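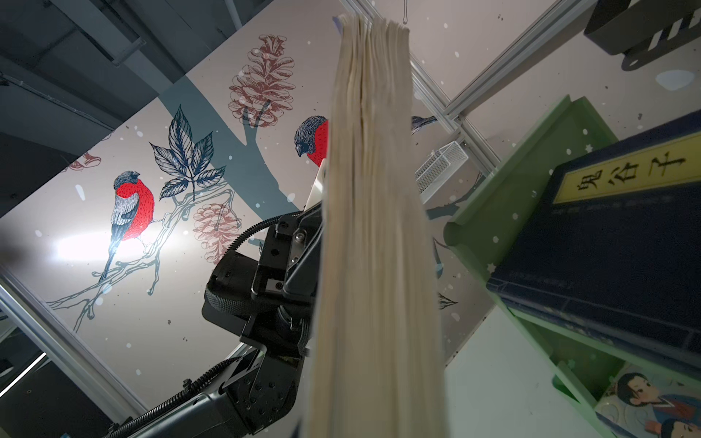 Text block (bookbinding)

In bookbinding, the text block (also book block or page block) is the complete body of leaves in a book, excluding the cover. It is formed by gathering, sewing or gluing the leaves along one side, and it is joined to the case by the endpapers and spine linings. The remaining three sides are known as the head, the tail and the fore-edge. Most of the mechanical behaviour of a finished book, including how flat it opens and how well it stands on a shelf, is determined by the text block and only secondarily by the boards.

Construction

A sewn text block is made of folded sections, usually of eight, 16 or 32 pages. The sections are collated in order and joined by thread passing through the fold of each. Sewing adds thickness at the spine, called swell, which the binder controls by choice of thread and by pressing. Some swell is needed if the spine is to be rounded, as a block without it tends to return to a flat profile.

An adhesive-bound block has no folds. The sections are trimmed or milled at the spine and the exposed fibres are coated with glue, most often a hot-melt or a polyurethane type. Milling depth is a compromise — too shallow a cut leaves inner leaves unglued, while too deep a cut reduces the inner margin. Notch binding is an intermediate method in which slots are cut through the folds and filled with adhesive, leaving the rest of the fold intact.

Grain direction

Machine-made paper has a grain, the direction in which most of its fibres lie. In a well-made text block the grain runs parallel to the spine. Paper expands mainly across the grain as it takes up moisture, so a block made with the grain at right angles to the spine will ripple near the fold, where the leaves are held and cannot move. Such books also resist opening and place more strain on the sewing or glue.

Bulk and thickness

The thickness of a text block depends on the number of leaves and the bulk of the stock. A book of 1000 pages has 500 leaves, and on a thin printing paper may be no thicker than a novel of 410 pages on a high-bulk stock. Publishers use bulky paper to give short works more presence at the point of sale, and thin paper to keep reference works in one volume.
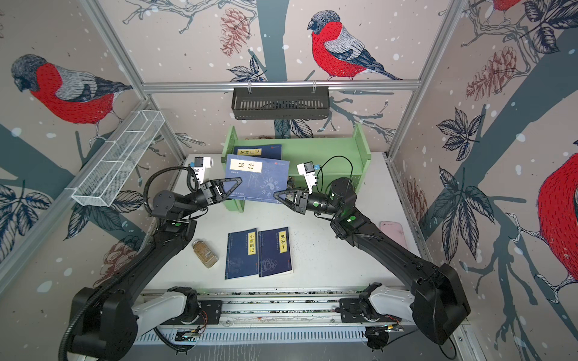
Thickness also affects the join between block and case. A heavy block pulls downward on its hinges whenever the book stands upright, as the boards extend beyond the leaves at the tail and the block hangs between them. Over time the upper part of the block moves forward and the spine becomes concave. Larger volumes are often stored flat for this reason, or supported from beneath with a fitted piece of board.

Edge treatment

Edges are trimmed after binding, usually on a machine with three knives. Untrimmed edges are described as deckle if they keep the irregular margin of the sheet, and as unopened if the folds have not been cut. Trimmed edges may be left plain, sprinkled, coloured or gilded. Gilding the head alone was once common practice, as it gives some protection from dust.

Multi-volume works

Works too large for a single block are divided into volumes. Divisions normally follow the contents, although binders prefer blocks of similar thickness so that the set can share one case size. Sets are frequently sold in a slipcase or box, which limits fading and keeps the blocks under light, even pressure.

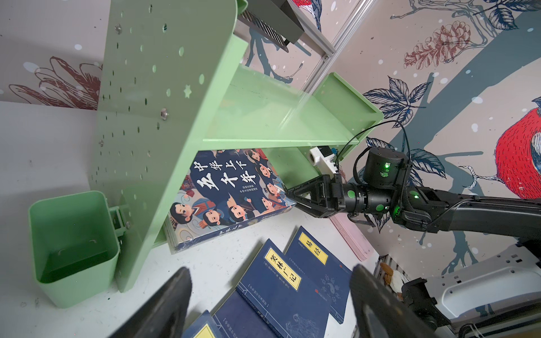 Boxed set titled 中华上下五千年, standing on the bottom level of a green bookshelf.

A box that fits too tightly can abrade the covers each time a volume is removed. Clearance is therefore allowed across the width of the set.

Deterioration

Common faults include loose leaves, broken sewing, a cracked spine lining and yellowing at the edges. Cracking in adhesive-bound blocks usually starts at a point where the book has been forced open, and leaves on either side of the crack then loosen in turn.

See also

Case binding
Endpaper
Slipcase
Paper grain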